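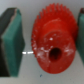

Themba Van Wyk asks whether a gear that goes onto its shaft with a light push should be pressed harder until it stops moving. It should not. Section 4 sets out how each plastic gear of the Dornitex gear train kit is to be checked, seated and meshed, and it replaces the shorter instructions printed on the inside of the carton lid.

Section 4. Fitting the Plastic Gears

4.1 General

The gears in this kit are toothed wheels with a raised hub on one face. The hub has a bore through its center, and the bore receives the shaft. All loads pass from the teeth to the hub and from the hub to the shaft. Damage to any one of these parts will affect the whole train.

Complete Section 3 (Base Plate and Shafts) before starting. The base plate must be screwed down and all shafts must stand upright.

4.2 Items Required

Gears, as listed on packing sheet 431
Shafts, already installed
Retaining clips
Soft, lint-free cloth
Small plastic mallet (optional)
Light plastic-safe grease

CAUTION: Do not use petroleum-based oil or spray lubricant on plastic gears. Such products may cause the hub to crack.

4.3 Checking the Gears

1. Place the gears on a clean, light-colored surface. Small chips are easier to see against a plain background.

2. Inspect the teeth of each gear around the full edge. The teeth are small and closely spaced, and a single missing tooth can be overlooked. Turn the gear slowly under a lamp.

3. Inspect the hub. A fine molding line on the hub is normal and does not affect use. A crack that can be felt with a fingernail is a defect.

4. Look through the bore. Remove any loose plastic with the cloth. Do not use a drill or a file.

5. Set aside any gear that fails inspection. Request a replacement from the Sirnisa parts desk in Hullville, quoting order code 175 and the color of the gear.

NOTE: Bright streaks on a glossy gear are often reflections. Tilt the gear before deciding that the surface is scratched. A reflection will move; a scratch will stay in place.

4.4 Seating a Gear on Its Shaft

1. Hold the gear by the hub or by its outer edge. Do not squeeze the teeth with metal pliers.

2. Turn the hub so that it faces up, away from the base plate. The drive gear is the only exception and is covered in Section 5.

3. Line up the bore with the end of the shaft. The gear must be level before any pressure is applied.

4. Push down with even pressure from both thumbs until the gear rests on the spacer.

5. If the gear stops before it reaches the spacer, remove it and check the bore again. The mallet may be used for one or two light taps on the hub only.

6. Fit the retaining clip and confirm that it has closed.

CAUTION: Never strike the toothed part of the gear. Never heat a gear to make it fit.

4.5 Meshing Two Gears

1. Seat the first gear fully before starting the second.

2. Lower the second gear slowly while turning the first by hand. The teeth will drop into place.

3. Turn both gears through one complete rotation. Movement should be smooth, with a slight amount of play between the teeth.

4. If the gears bind, loosen the adjustable shaft, move it outward by one mark on the scale, and tighten it again.

5. Apply a thin film of grease to the teeth. Wipe off any grease that reaches the bore or the clip.

4.6 Problems and Remedies

Gear wobbles as it turns: The gear is not level, or the shaft is bent. Remove the gear and check the shaft as described in Section 3.

Clicking once per rotation: Look for a damaged tooth or a piece of dirt between two teeth.

Shaft turns but gear does not: The bore is worn. Replace the gear. Glue is not an approved repair.

Clip will not close: The gear is resting above the spacer. Repeat 4.4 from step 3.

4.7 Storage

Keep unused gears in the divided Nel tray, with the hubs facing up and nothing stacked on the teeth. Store the tray away from direct sunlight and heaters.

Corrections to this section may be sent in writing to Zanele Le Roux, Technical Publications, Room 141, Sirnisa, Hullville.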